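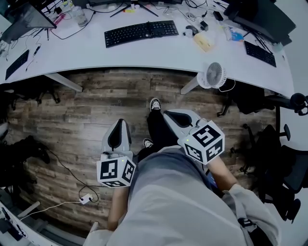 # Handgreifer-Demos am Büroschreibtisch: Wie viele davon taugen fürs Training?

**Frage von Lenka Tichý** · 12. April 2021 · Schlagwörter: Datenaufnahme, Handgreifer, Marker, Imitationslernen

Hallo zusammen,

wir nehmen Vorführungen mit zwei Handgreifern auf, einer pro Hand, jeweils mit Markerwürfel auf dem Rücken. Dazu kommt eine Kopfkamera. Gearbeitet wird im Stehen an einem langen, geschwungenen weißen Schreibtisch, auf dem das liegt, was in einem Büro eben liegt: Tastaturen, Maus, Wasserflasche, Stifte, Kabel. Die Aufgaben heißen bei uns „Maus neben die Tastatur“, „Stifte zusammenlegen“, „Flasche versetzen“ und so weiter.

Stand heute haben wir 98 Aufnahmen. Nach dem Abgleich der Markerspuren bleiben davon 52 übrig. Der Rest fliegt raus, weil mindestens ein Würfel zu lange nicht erkannt wird oder die Lage springt. Unser Projektleiter bei Sesteo meint, das sei normal und man müsse einfach mehr aufnehmen. Ich glaube das nicht so recht. Wenn fast die Hälfte unbrauchbar ist, wird die andere Hälfte vermutlich auch nicht sauber sein, sie fällt nur nicht durch unseren Filter.

Konkret:

- Ist so eine Ausfallquote bei Kopfkamera plus Marker zu erwarten?
- Soll ich den Tisch aufräumen oder gerade nicht? In der Anleitung zu Imel steht nur „natürliche Umgebung“, damit kann ich wenig anfangen.
- Lohnt es sich, die verworfenen Aufnahmen zu reparieren (Interpolation)?

Filtereinstellung: Eine Aufnahme wird verworfen, sobald ein Würfel länger als 21 Bilder am Stück fehlt. Den Wert habe ich geerbt und weiß nicht, woher er stammt.

---

## Antwort 1 — Ctibor Šťastný

Mehr aufnehmen. Bei uns war es am Anfang auch schlecht und wurde dann besser. Und helleres Licht.

> **Lenka Tichý:** Was genau wurde besser, die Quote oder das Ergebnis nach dem Training?
>
> **Ctibor Šťastný:** Die Quote. Trainiert haben damals andere.

---

## Antwort 2 — Ľubomír Kollár (als hilfreich markiert)

Ich würde deinem Misstrauen nachgeben, bevor du noch eine Woche am Tisch stehst.

**Zur Quote.** Die Zahl allein sagt fast nichts. Schau dir an, *wann* die Würfel verschwinden. Passiert das auf dem Weg zum Gegenstand, ist es lästig. Passiert es beim Zugreifen, hast du ein echtes Problem, denn dann fehlt genau der Teil, den das Modell lernen soll, und in den „guten“ Aufnahmen ist er wahrscheinlich auch am schwächsten. Bei einer Kamera am Kopf reicht es oft, dass jemand beim Greifen zur anderen Hand schaut oder das Handgelenk so weit dreht, dass der Würfel fast nur noch von der Kante zu sehen ist. Dagegen hilft helleres Licht gar nichts.

Mein Vorgehen:

1. 10 verworfene und ebenso viele behaltene Aufnahmen zufällig ziehen, mit verdecktem Etikett.
2. Von Hand eintragen, ob beide Würfel beim Schließen des Greifers sichtbar sind.
3. Erst danach nachsehen, was der Filter gesagt hat.

Wenn sich die zwei Gruppen kaum unterscheiden, misst dein Filter das Falsche. Bei uns (Projekt Sokol, andere Greifer, ähnlicher Aufbau) war genau das der Fall, und wir hatten vorher monatelang am Schwellwert geschraubt.

**Zum geerbten Schwellwert.** Weg damit, oder wenigstens getrennt auswerten: Anfahrt, Griff, Ablage. Lücken in der Anfahrt kann man großzügig behandeln, im Griff würde ich fast keine dulden.

**Zum Tisch.** Kram stehen lassen, aber zwischen den Aufnahmen umstellen. Ein unaufgeräumter Tisch, der immer gleich unaufgeräumt ist, bringt dir keine Vielfalt. Kabelschlaufen würde ich aus dem Arbeitsbereich nehmen, solange Kabel nicht Teil der Aufgabe sind. Sonst hängt sich ein Greifer ein, und du hast eine Vorführung, in der jemand ein Kabel loswird. Drehstühle zur Seite und Leitungen am Boden ebenfalls, ihr schaut beim Aufnehmen schließlich auf die Hände und nicht auf die Füße.

**Zur Interpolation.** Kurze Lücken in ruhiger Bewegung ja. Alles rund um einen Kontakt nein — eine glatte erfundene Bahn sieht in der Auswertung hübsch aus und ist trotzdem erfunden.

> **Lenka Tichý:** Stichprobe gemacht. In den behaltenen fehlt beim Schließen fast genauso oft ein Würfel, meistens der linke. Ich werfe den Filter raus und fange mit getrennten Phasen neu an.
>
> **Ľubomír Kollár:** Der linke, wenn rechts gegriffen wird, oder auch sonst?
>
> **Lenka Tichý:** Muss ich nachsehen.

---

## Antwort 3 — Cúc Sầm

Ergänzung zu oben: Prüft auch, ob die Kopfkamera und die Greifer dieselbe Uhr benutzen. Sprünge in der Lage müssen nicht von den Markern kommen. Wir haben bei Lutham lange die Würfel neu beklebt, bevor jemand die Zeitstempel übereinandergelegt hat.

Ob sich der ganze Aufwand am Schreibtisch lohnt, würde ich übrigens früh mit einem kleinen Trainingslauf testen. Mir hat noch keiner gezeigt, dass Maus verschieben auf irgendetwas anderes überträgt.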